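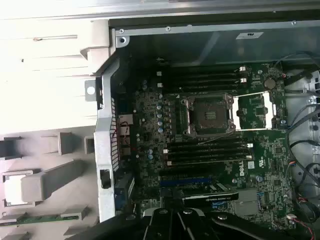 *The motherboard of a desktop computer, with the processor socket in the middle and memory slots on two sides of it.*

## What is a motherboard?

A motherboard is the flat board that joins the parts of a computer together. Thin metal tracks run through it. They carry electrical signals from one part to another.

**Processor socket.** The square in the centre is where the processor goes. The processor follows the instructions in a program. A metal frame with levers clamps it in place. This socket is empty, so the computer cannot run yet.

**Memory slots.** The long black slots hold memory modules. Memory stores what the computer is using now, and most of it is lost when the power goes off. There are 4 slots above the socket and 4 below. White latches at the ends grip each module.

**Battery.** The round silver battery looks like a coin. It keeps the clock going when the computer is unplugged.

**Capacitors.** These are the small cylinders. They store a little electricity and release it quickly, which keeps the supply steady.

**Graphics card.** The black card near the bottom works out the pictures sent to the screen.

### Words to know

- **Chassis:** the metal case around the parts.
- **Module:** a part that can be fitted or removed in one piece.

*Clarutstead Junior Science Sheets, number 15*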